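Subject: Re: [welley-textiles] Reviving stiff old table linens
Date: 5th December

Hello all,

On the list a member wrote:

> I've been given a big stack of cotton tablecloths from my
> great-aunt's house, and they are stiff as boards and yellow
> along the folds. I tried one in the machine on hot and it
> came out just the same, only more creased. Is there any hope
> for them, or should I cut them up for quilt backing? I'd love
> to have at least one on the table for the holidays.

Please don't cut them up yet! I had very much the same thing happen in July, when we cleared the upstairs closets at the old Bastos place and I came home with two boxes of cloths that had been starched, ironed and put away for longer than I've been married. I brought most of them back to a very decent state, and I'm happy to pass along how I went about it, with the warning that I am slow and fussy and you may find a quicker way.

The yellow along the folds is very often old starch, and it has to be coaxed out before you think about any whitening. A hot wash straight off can make it harder to shift, so I'd go cool and gentle on the others and be patient. Mine took three changes of water before it stopped turning the color of weak tea. The folks at the Seltesent fabric shop told me the same when I went in to ask, and then sold me a yard of ticking I didn't need, but that's another story.

1. Soak first, wash later

Fill a tub with cool water and lay the cloth in loosely, with no soap at all. Leave it overnight and change the water in the morning. Do this until the water stays clear. If you have a cloth with colored embroidery, test a corner of it on a damp white rag before you put the whole thing in.

2. Wash by itself

Use a mild soap and warm water, and do one cloth at a time. My largest measures 280 centimeters on the long side (it was bought overseas, so that's what the label says) and it is a real armful when it's full of water. Roll it in towels and press. Please don't wring it.

3. Dry it flat, or as near as you can

I spread mine over a second cloth on the big table and smooth it out from the middle with my hands. A few wrinkles at this stage don't matter one bit.

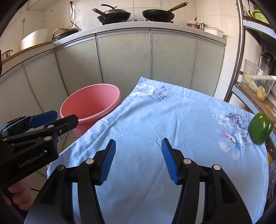
4. Iron while it's still damp

Start on the wrong side and keep the iron moving. If the cloth has dried out on you, sprinkle it, roll it up and leave it in a plastic bag for an hour or so. Skip the starch if it's going back into a closet — you can always starch it the day you use it.

5. Store it rolled

I begged a few long cardboard tubes from the carpet counter at Nilow and covered them with clean cotton sheeting. If you must fold, fold in a different place each time you put it away.

One of mine still has a faint line down the center, and I've decided to put the bread basket on it and be content. Do write back and let us know how your first one comes out, and if anybody has had luck with rust spots, I have a napkin waiting.

Warmest wishes to everyone on the list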